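Madigan Benefits Communications
Production meeting, Monday, August 6, 2001
Front conference room, Cuvthorpe office

Present: Nuala Mulcahy (chair), Genji Imai, Bláthnaid Ó Dálaigh, Man-lok Lu (minutes)
By phone: Diarmuid Hayes, intermittently

1. Minutes of the last meeting
Approved after Genji asked that "Genji will fix it" be changed to "Genji will look at it." Changed.

2. Goltska dental enrollment guide
Bláthnaid has finished the script for the screens on waiting periods. It runs to seven pages. Nuala asked if an employee on a lunch break would read seven pages about waiting periods. Bláthnaid said she had cut it down from more. Agreed to try a version where the reader picks cleaning, filling or crown first and gets only the text for that one. Genji thinks this is two days' work. Diarmuid thinks it is one day's work, but Diarmuid is not the one doing it.

The client's lawyers have sent back the glossary. "Deductible" now has a longer definition than the plan it belongs to. Nuala will call them and ask, politely, for the old one back.

The voice-over is still booked for Thursday. The actor has asked how to pronounce "periodontal" and Man-lok will leave a message on his machine, slowly.

3. Cost estimator
The estimator still tells anyone who enters no dependents that they will save $3000. Genji has traced this to a default value left over from the Teretov job. Everyone agreed it was a very attractive plan. To be fixed before the client sees it again.

Discussion of whether to round results to the nearest $100. Bláthnaid in favor, on the grounds that exact cents make people believe us. Diarmuid against, then cut off. Taken as in favor.

4. Web site and newsletter
Man-lok's redesign of the news page goes up this week. Minutes will now be posted there.
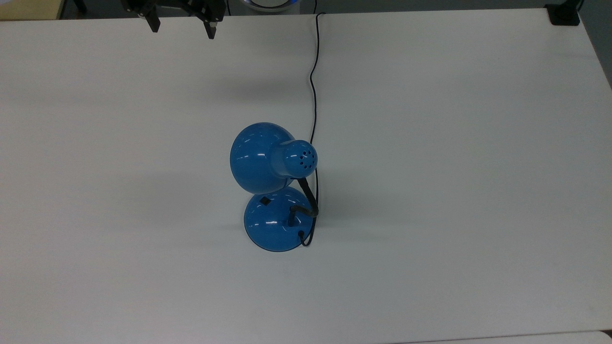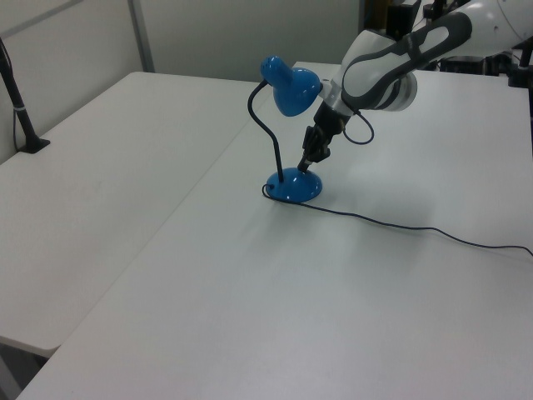

Blue desk lamp, two views.

Genji pointed out that the page must still load over a dial-up modem, and that the staff portraits do not. Man-lok will shrink the portraits. Bláthnaid asked that hers be shrunk the most.

The newsletter mailing list stands at 79 names. Nuala would like it to be longer. Suggestions included a sign-up box at the end of each guide and, from Diarmuid, writing a better newsletter. The sign-up box was adopted.

5. User testing
Four people from the Goltska payroll office will try the guide next week. Bláthnaid has written the tasks. Genji is asked to sit at the back and not say "just click it" – see the notes from the Teretov sessions, where this came up about every ten minutes.

Testers will get lunch. Nuala reminded everyone that lunch is for the testers.

6. Any other business
Diarmuid rejoined and asked to reopen item 3. Declined.
The scanner is making the noise again. Genji will look at it.

Actions
Nuala: call the client's lawyers about the glossary
Genji: estimator default; three-way version of the waiting period screens; scanner
Bláthnaid: shorter script to Genji by Wednesday
Man-lok: news page, portraits, "periodontal"
Diarmuid: find a better phone

Next meeting in two weeks, same room.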